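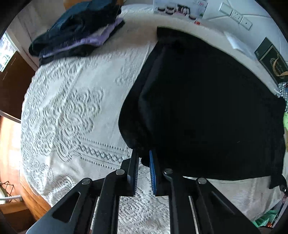 2 min read

The Wemari open day is a yearly public event held each November by Nimis, a robotics workshop that builds tools for handling cloth. Visitors are shown how everyday jobs such as folding clothes are recorded with hand-held grippers, and how those recordings are later used to train robot arms. The most recent open day drew 287 visitors.

Background

Nimis began the event after moving into its present building in Wemari. The first one was a single talk with a short demonstration at the end. Later years dropped the talk and gave the whole afternoon to live work. Doors open at 2 p.m. and close at 6 p.m.

Demonstrations

The main demonstration is garment handling on a bed. An operator works with a gripper whose two black fingers have blue ribbed pads on their inner faces, and takes hold of a large piece of black clothing near its edge. The bedspread has a raised floral pattern, and other folded clothes are stacked on the bed. Dark cloth on a pale textured cover is treated as a separate exercise from light cloth on the same cover.

Visitors may try a gripper themselves at a side table - children need an adult with them. Attempts made by visitors are not added to the Nimis collection, known as Fuseo, which held 2,611 recordings at the time of the last open day.

Related events

A smaller showing takes place in Setiawan in the spring. It covers kitchen tasks only and has no hands-on table.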